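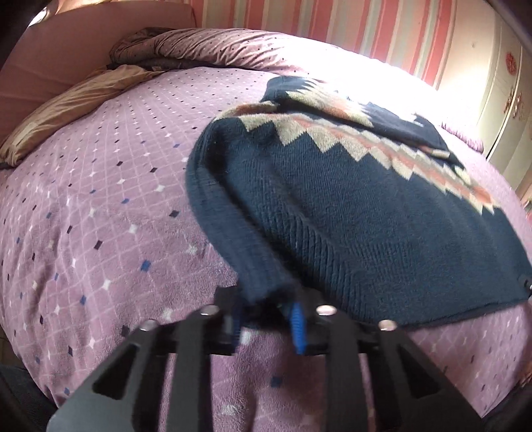
Malora Knitwear Repair: Frequently Asked Questions

Last updated 8/11/19

What do you repair?

Jumpers, cardigans, scarves, hats, gloves, knitted dresses and knitted blankets. Most of the work is holes, worn elbows, frayed cuffs, pulled threads and seams that have come undone. We also replace buttons and zips on knitted items.

What don't you repair?

We don't take woven coats, suits, leather or anything with a waterproof coating. Try an ordinary alterations shop for those. We don't take socks either, apart from hand-knitted ones.

Does it have to be wool?

No. Cotton, acrylic, cashmere, alpaca and mixed yarns are all fine. Very fine machine knits can be mended but the repair is more likely to show. Tell us on the form if you know what the item is made of. If the label has been cut out, leave that box blank.

How do I send something in?

Fill in the repair form, print it and put it in the parcel with the item. Pin a bit of thread or a safety pin next to each hole. Please don't use sticky labels or masking tape. Pack everything in a plastic bag first and then in your outer packaging.

You can also hand items in at the Kobori counter during shop hours. Ask for a paper form there and keep the bottom slip.

Do I need to wash it first?

Yes. Everything must be clean and fully dry when it gets to us, and that includes things that have only been worn once. If it arrives dirty we will wash it and add the cleaning charge to your bill. Items with live moth or moth eggs go straight into the freezer for 48 hours, and the repair is put back by the same amount of time.

How should I wash it?

Follow the label if there is one. Without a label, use cool water and a wool detergent, don't rub, and press the water out in a towel. Dry it flat, away from the radiator. Pull the sleeves and cuffs gently into shape while they are still damp and leave them alone after that. Never hang a wet jumper by the shoulders.

How much will it cost?

We price each item after looking at it. Small holes are charged by size and by how fine the knit is. Cuffs, collars and hems are charged by how much has to be unpicked and knitted again. You will get a quote by email and we don't start until you have agreed to it.

If you decide not to go ahead you pay return postage only. There is no charge for the quote.

Can you give me a price from a photo?

We can say whether a repair is possible. We can't give a firm price, as stitches round a hole are often weaker than they look and we need to handle the fabric to find out. Send photos taken in daylight, with the item lying flat, and put a coin beside the damage.

How long does it take?

Simple darning is normally done within two weeks of you agreeing the quote. Reknitting takes longer. From October until the end of winter we are busy, and the wait is shown at the top of the repair form. We don't offer an express service.

Will the mend be visible?

It depends on the yarn and the stitch. On thick wool in a plain colour it can be hard to find afterwards. On marled, faded or very fine knits you will probably see it if you look. Navy and black are harder to match than people expect, as there are a lot of different shades of each and they fade differently. If we can't get a close match we will send you a photo of the nearest yarns before we start.

If you would like the mend to show, say so on the form and pick a colour. Contrast darning costs the same.

I have some leftover yarn. Should I send it?

Please do. Yarn from the original ball is better than anything we can buy. Anything left over comes back with the item.

My cuffs have gone baggy. Can that be fixed?

Sometimes a wash is enough, so try that first. If the ribbing still doesn't spring back, we can run thin elastic through the inside of the cuff or take the cuff off and knit a new one. Elastic is cheaper and can be removed later.

Can you shorten or lengthen sleeves?

Shorten, yes, on most hand knits and on heavier machine knits. To lengthen a sleeve we need matching yarn, or you need to be happy with a band in another colour.

Can you unshrink a felted jumper?

No. Once wool has felted it can't be put back. We can turn it into a cushion cover or a pair of mittens, and the prices for both are on the Ovau page.

What happens if you lose or damage my item?

We cover each item for up to £100 while it is with us. If yours is worth more than that, contact us before you send it. We don't cover the post to us, so ask for proof of posting.

Do you guarantee the work?

If a mend comes undone, send the item back and we will redo it without charge. New holes elsewhere in the garment are treated as a new repair.

Do you sell darning kits?

Yes. The Barnov kit has needles, a wooden mushroom and wool in two colours of your choice. It comes with printed instructions for a basic darn. Refill wool is sold separately.

Who do I contact about a repair you already have?

Email Rizwan Sultana through the contact page and give the number from your form. Without the number it takes longer to find your parcel. Phone messages are picked up at the end of the working day.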